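Pre-press check sheet - Karnarholm visitor guide
Job: 4-panel fold-out plus insert. Client: Karnarholm. Designed in house, printing at Crabtree.
Checked July 29, 2020. Second pass. Comments under each line, read them before you touch the files please.

1. Page size and bleed
OK on outer panels. Insert was set up with no bleed at all on the left side, now fixed. Map background pulled out to match. Check it hasn't shifted the ferry times box, it did last time.

2. Fold marks
Not OK. Inner panel needs to be a touch narrower than the others or it buckles when it closes. Crabtree sent a template for this, it's in the job folder, use it. Folded a paper dummy from the office printer and the back cover landed upside down. Rotate and re-export.

3. Fonts
OK mostly. Headings are Clenura throughout, good. Body text on the walks panel had dropped back to a system font, someone opened it on the old machine. Relinked. Licence for Clenura covers print but I haven't seen anything about the web version - ask before the PDF goes on their site.

4. Images - resolution
Two fail. Harbour wall picture is a screen grab and will print like porridge. Client has been asked for the original. Lighthouse one is fine at the current size but don't go any bigger.

5. Images - colour
Cover and walks panel converted to CMYK, OK. Insert still has RGB in it. The sea on the cover goes a bit grey after converting, client warned and happy with it in writing (email in folder).

6. Black text
Small text should be black only. Found the opening hours table in four-colour black, which will go fuzzy if the plates are out by a hair. Changed. The captions on the insert were the same, changed those too. Big black panel behind the title can stay rich, Crabtree have given us their mix.

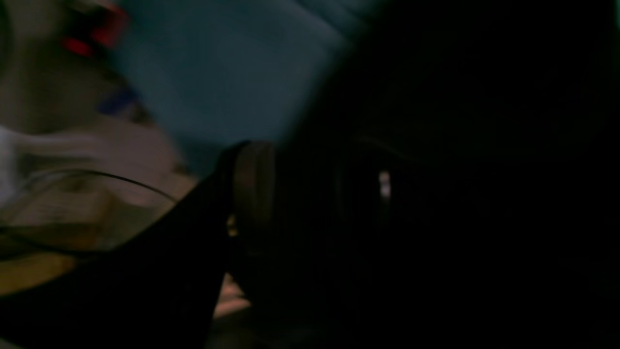

7. Total ink
OK after changes. Title panel was well over the limit for uncoated stock and would of set off on the sheet behind. Brought down. Looks the same on screen, don't panic.

8. Overprint and knockout
White logo was set to overprint, so it would have vanished. Caught in preview. Please turn overprint preview ON when you check, every time.

9. Spelling and facts
Client proofread done, changes taken in. Still not happy with:
- "accomodation" on the insert, missed by everyone incuding me
- phone number for the boat hire differs between the map and the back panel. Which one?
- parking charges say "from August", need to know if that's this August or they've carried it over from the old leaflet

10. Map
Scale bar OK. Key has a symbol for picnic site but there isn't one on the map. Either add or lose it. Footpath line too thin in pale green, thicken it up. North arrow fine.

11. Logos
Zundden logo supplied as a vector at last, swapped in. Clear space is tight on the right, move the address line down. Council one not needed now, deleted.

12. Barcode / QR
QR code scans from the dummy, goes to the right page. Don't put it across the fold. It was across the fold.

13. Quantity and stock
3,001 on the order form. Typo surely, but confirm with client before Crabtree get it, they will print what it says. Stock is uncoated, as quoted. Insert on the same stock, client asked for lighter then changed their mind.

14. Export
PDF with crop marks, bleed included, no passwords. File name as per the job sheet, not "final_final2". Delete the old ones from the shared folder, I've found 2 in there already and nearly sent one.

15. Proof
Hard proof needed, not just a PDF one, because of the grey sea. Zundden are paying for the proof so the invoice goes to them. Delivery of the finished job is still to Karnarholm.

Result: NOT PASSED. Items 2, 4, 5, 9, 10, 11 and 13 open. Items 3 and 12 OK for print but see notes.

To do next - chase harbour picture, chase phone number, redo fold, new dummy. Then back to me with the sheet, and tick things in pen so I can see who's done what.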